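We use cookies to remember your language and your basket. Accept all | Settings

Storholm Compartment Box: Setting Up and Sorting

Section 4. Before the first screw goes in

1. Clear a table and lay the box flat with the lid facing up. A lap is not a table. Neither is the arm of a sofa, whatever it told you last time.

2. Open the lid all the way and check that nothing is left over from shipping.

3. Tip your hardware onto a tray with a rim. Remove anything that is bent, stripped or a raisin.

4. Sort by type first, then by length. Sorting by color looks lovely until you need a bolt.

Note: The box is rated for 100 small parts per compartment. Owners of the older Ilar model should read 17 where this guide says 100, and may wish to sit down first. 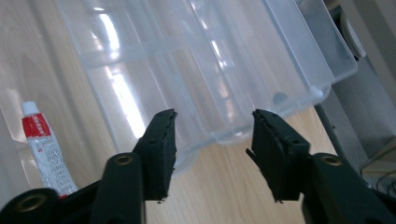
Where you fill the box matters more than what you fill it with. Pick a surface that is level and well lit, and stay with it until the lid is shut. A light wooden tabletop does nicely, and the clear plastic lets you check a compartment without opening anything. Leave some bare table in front of the box as well – you will want a place for the parts you can't identify.

5. Put heavy items in the compartments nearest the hinge and light ones toward the latch.

6. Fill each compartment no higher than its walls. Washers travel.

7. Close the lid and press along the whole front edge. If it springs back, go to step 6 and be truthful with yourself.

CAUTION: Do not carry the box by its lid. Do not shake it to find out what is inside.

CAUTION: Small parts are a choking hazard. Keep the box away from children and from pets with ambitions.

Note: Spare dividers are sold by Skenero under part number 1494. Gaillard dividers look the same and do not fit – pushing harder will not change this.

Labels are covered in Section 5.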